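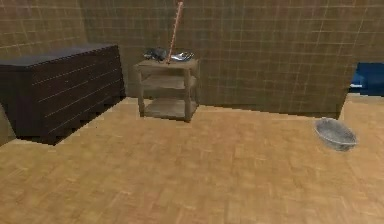

Grosis Cricket Club Forum > Second Team > Opening bowlers for the new season

longhop_lee
28/03/2019
Team list for the Candimlow game goes up soon and I want to ask why we are opening with spin again. We tried it in October in the last match and went for 22 off the first two overs. Both our quicks were fit and standing at mid-on and mid-off.

thirdslip
The October pitch was dead. Their openers like pace on the ball and everybody in the league knows it. Those two overs were poor, but we had them 3 down not long after. You left that part out.

longhop_lee
Two of those three wickets fell to seam. I was scoring, so I have the book.

thirdslip
One was a run out. Check the book again.

longhop_lee
OK, one run out, one to seam, one to the spinner. I still say a new ball should go to somebody who can swing it.

rollerman
The square at Candimlow has been relaid at the pavilion end. I drove past and it looks green. If it stays like that I would bowl first and give the quicks 8 overs each straight through. Spin can come on after drinks.

nightwatch7
8 straight is too many for the younger one. He had a sore back all last summer and the league limits how long juniors can bowl in a spell anyway. Does anyone know what the limit is this year?

rollerman
Forgot he still counts as a junior. Split it then. Short spell with the new ball, rest him, bring him back at the end.

padsup
Different question. Are we using the Jakab balls again or did the league change supplier? The last box went soft early and lost shape. Two had to be replaced in one innings.

thirdslip
Still Jakab as far as I know. I don't mind them. They go soft because our outfield is like gravel.

padsup
They went soft at Drondodel too and that outfield is like carpet.

thirdslip
It rained at Drondodel. Any ball goes soft in the wet.

nightwatch7
Back to the bowling. The captain picks the attack on the day, after he has seen the pitch. I don't see what we gain by settling it here.

longhop_lee
I'm not trying to settle it. I'd like the quicks to know if they are opening so they can warm up properly. Last time they found out walking onto the field.

nightwatch7
That is fair. I'll bring it up with him at nets.

rollerman
Nets are at the school end, by the way. The near lane has a hole in the matting on a length, so use the far one until it gets patched.

padsup
I can give 3 people a lift to Candimlow, leaving from the clubhouse. Reply here if you want a seat.

thirdslip
One seat for me please. I have a big bag.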